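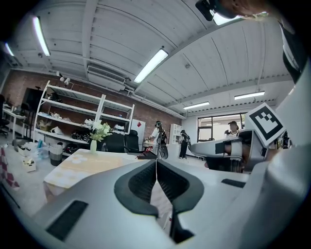 Keep the town workshop open on Sundays

Fri 22 August

I've lived in Flasley long enough to remember when you could walk into a place on a Sunday afternoon with a broken chair under your arm and walk out a couple of hours later with one you could sit on. Now the council wants to close the public workshop on Binier Street on Sundays, and I think it's a bad idea, and I'm going to be a bore on the subject for a few minutes.

The argument for closing goes like this. Sundays are slow. The heating costs money. Anyone who wants to use a bench can come on a weekday evening like a sensible person. I've heard this from people I like, people who own their own drills, and I get it. If you look at the sign-in sheet for a wet Sunday in February, you might see 9 names on it, and you'd wonder why the lights were on.

But have you tried fixing anything on a weekday evening? I have. I get home, I eat something, I find the thing I meant to fix, I look at it, and then it's bedtime. Glue needs time. Paint needs time. I need time, mostly to work out which way round the hinge goes. Sunday is the one day when I can make a mistake at noon and still put it right by four.

And there are all the folks who work evenings, which in this town is a lot of them. The warehouse out on the Iromcombe road runs shifts until ten. When someone says "just come on Tuesday" they are picturing a person with their own job and their own hours, and I wish they'd picture somebody else for a change!

Then there's the money. A day pass is two dollars, and I know that doesn't cover much. Fine. The library doesn't cover its costs either and we don't lock it up over that. Last winter I priced a new kitchen table and the cheapest one I didn't hate was 200 dollars (before delivery). I fixed the old one instead, with a borrowed clamp and a lot of muttering, and it's still wobbly at one corner but it's my wobble and I know where to put the folded napkin.

I do have some sympathy on the heating. It's a big room with a high ceiling and it eats fuel. So open at noon, or shut one Sunday a month, or put the pass up to three dollars and see who complains. I probably would, a little, and then I'd pay it. Over in Baidoo they went to half days and the place is still going.

What bothers me is that closed hours hardly ever come back. We lost the Sunday bus that way, and the pool's early swim. The council votes next month, and there's a form at the front desk for comments. I filled mine in on both sides and had to ask for a second sheet.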